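Tillmont Dry-Erase Marker, Fine Tip, Black: Two Months of Daily Use

I write on dry-erase surfaces for most of the working day, and I go through a lot of markers. The Tillmont fine tip replaced the Zalex in my desk drawer in April. I bought two boxes at my own expense.

Construction

The barrel is straight-walled plastic with a flat on one side, which stops it from rolling. The cap seats with a clear click and posts on the back end without wobble. The nib is a firm bullet type. After two months the one I use most has rounded slightly on the side I favor, and line width has grown a little, mostly on downstrokes. The Zalex nib started to fray well before that point.

Line quality

On melamine the line is even and dark from the first stroke. On glass it is thinner and needs a second pass if people are going to read it from the back of a room. On porcelain steel it is very good. Lowercase letters stay open at small sizes, a consistent failing of the Zalex, where an "e" filled in as often as not.

Fast strokes skip. If you write quickly, expect gaps on long diagonals. Slowing down fixes it, and so does a steeper pen angle.

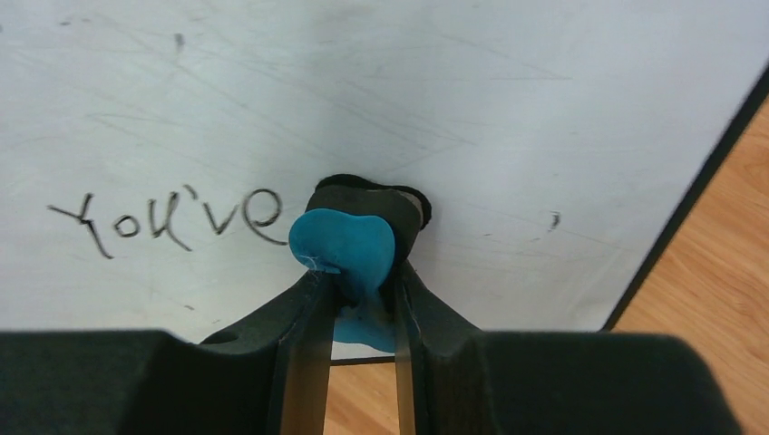
Thin black marker on a white board, with a blue and black eraser.

Erasing

I wrote the same short paragraph on three surfaces and erased it at 11 minutes, at the end of the day, and after a week. The first two came off melamine with a dry felt eraser and moderate pressure. The week-old text left a gray shadow that needed spray. Glass wiped clean at every interval. Ourania Stergiou, who shares my office and presses much harder than I do, got a faint shadow on melamine by the end of the day – her Arellano markers do the same, so I would put that down to pressure.

Dust is moderate and tends to collect along the bottom rail.

Odor and drying out

Odor is low and gone within a minute of capping. I left one marker uncapped overnight. It wrote faintly the next morning and recovered after several hours stored nib down. A second night uncapped finished it.

Storage

Keep them flat or nib down. Stored nib up in a cup, mine went pale at the start of each line. The box says nothing on the subject, and it should.

Refills

Tillmont sells no refills. The Lilura fine tip takes cartridges and costs less over a year, but its line is wider and I find it too wet for tables of figures.

Verdict

Recommended for small, dense writing on melamine or steel. For glass, or for anything left up longer than a day or two, I would still choose the Lilura.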